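Greifervergleich am weißen Tisch: Bilder aus dem Dezember

Auf dieser Seite sammle ich Bilder von unserem Vergleich zwischen zwei Greifertypen. Wir arbeiten seit dem Herbst mit einem Parallelgreifer von Keltov und mit einer mehrfingrigen Hand, die wir intern nur die Brindley nennen. Ich schreibe die Texte selbst auf Deutsch, obwohl es nicht meine Muttersprache ist. Wer einen Fehler findet, darf mir gerne eine Nachricht schicken.

Die Aufgabe ist für beide Greifer die gleiche. Auf dem Tisch liegen Gegenstände, die man auch in einer Wohnung findet, und sie sollen einzeln aufgenommen und an einer anderen Stelle abgelegt werden. Wir haben mit Absicht weiche und harte Dinge gemischt. Derek Marsden hat den Ablauf geschrieben, ich habe die Greifer montiert und die Protokolle geführt. Insgesamt haben wir 597 Griffversuche ausgewertet. Versuche, bei denen die Steuerung neu gestartet werden musste, sind in dieser Zahl nicht enthalten.

Handgelenkkamera am Parallelgreifer.
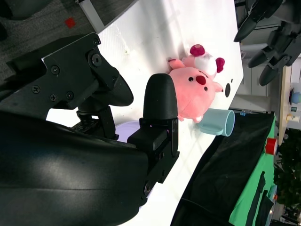
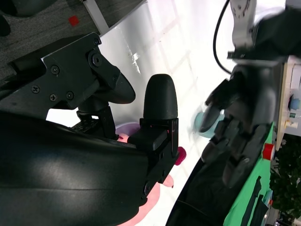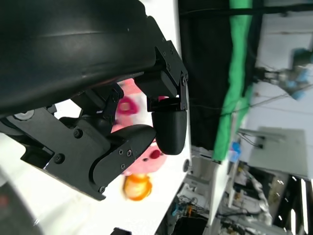

Die Frage, die mich am meisten beschäftigt hat, ist die Form der Fingerkuppen. Mit den ersten, flachen Backen von Keltov waren wir bei harten Teilen zufrieden, aber Stoff und Plüsch sind oft seitlich weggerutscht. Danach haben wir die runden Kuppen eingesetzt, die auf dem ersten Bild vor dem rosa Plüschtier zu sehen sind. Sie drücken sich in das weiche Material hinein und finden dort mehr Halt. Bei der hellblauen Tasse, die daneben auf der Seite liegt, ist es schwieriger. Wenn der Greifer am Rand ansetzt, hat die runde Kuppe nur eine kleine Berührungsfläche, und die Tasse dreht sich beim Anheben. Am Henkel geht es besser, doch dafür muss die Kamera den Henkel zuerst richtig erkennen.

Von den 597 Versuchen entfallen 141 auf das Plüschtier. Damit haben wir für weiches Material eine Grundlage, mit der ich ruhig schlafen kann. Für die Tasse sind es 75, und hier möchte ich im neuen Jahr noch mehr Versuche machen, bevor ich eine Empfehlung schreibe.

Zur mehrfingrigen Hand: Auf dem zweiten Bild umschließt sie gerade einen runden Gegenstand in hellem Blaugrün. Bei solchen Formen ist sie dem Parallelgreifer nach meiner Meinung überlegen, weil die Finger sich an die Rundung anlegen und man die Position nicht so genau treffen muss. Der Preis dafür ist die Zeit. Die Einstellung der Fingerkräfte hat uns mehrere Abende gekostet, und nach jedem Wechsel der Steuerung von Mirkow auf die ältere von Sutter mussten wir wieder von vorne beginnen. Derek ist trotzdem ein Freund dieser Hand. Ich bin vorsichtiger und würde sie im Moment nur dort verwenden, wo der Parallelgreifer wirklich nicht genügt.

Etwas zur Kamera, danach wurde ich schon mehrmals gefragt. Sie sitzt am Handgelenk und fährt mit dem Greifer mit. Der Vorteil ist, dass man die Kuppen und den Gegenstand zusammen sieht, auch kurz vor dem Schließen. Ein Nachteil zeigt sich im dritten Bild: Das Plüschtier und der orange Gegenstand darunter sind so nahe am Objektiv, dass beide unscharf werden. Für die Annäherung ist das Bild gut brauchbar, für die letzten Zentimeter verlasse ich mich lieber auf den Motorstrom. Auch die helle Tischfläche macht Probleme. Wir haben die Belichtung in 39 Durchläufen fest eingestellt und in den übrigen automatisch laufen lassen. Mit der festen Einstellung waren die Ränder heller Gegenstände leichter zu finden, dunkle Teile hingegen gingen manchmal im Schatten des Greifers verloren.

Houda Shawky hat vorgeschlagen, eine matte graue Unterlage zu probieren. Das werden wir als Nächstes machen, zusammen mit einer dritten Kuppenform, die etwas breiter und vorne leicht abgeflacht ist. Die Zeichnung dafür ist fertig, das Material muss noch bestellt werden.

Die Protokolle gebe ich auf Anfrage weiter. Sie sind nur als Tabelle vorhanden, und einige Spalten tragen noch die Abkürzungen, die ich am Anfang für mich selbst gewählt habe.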